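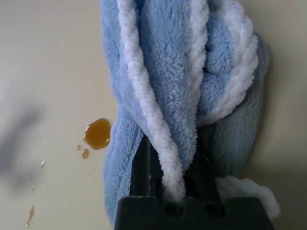

Screen protector lifting at the corners, replace or live with it?

Tipene Ashby
Got a Pravura tempered glass one on my phone in March. Two corners are lifting now, and swipes near the top edge dont register half the time. Phone is 155 grams, no case, lives in my jacket pocket. Shop in Wotbridge wants 90 for a new screen if I crack it so I'd like something on there. Can I stick it back down or is it done?

tipoki_fan
Done. Once lint gets under the glue it wont hold. Mine lasted 8 weeks, bought a two pack after that.

Taswood Repairs
Depends if the screen has curved edges. Flat glass on a curved screen always lifts, doesn't matter how carefull you are. Get one cut for your exact model, slightly smaller than the display. Also turn up touch sensitivity in settings, some phones have a switch for protectors. Peel the old one slow from a corner, hair dryer on low if it's stubborn. If touch is still bad with nothing on, thats the digitizer. Different problem, get it looked at.

dmk
same here, just took mine off. no scratches so far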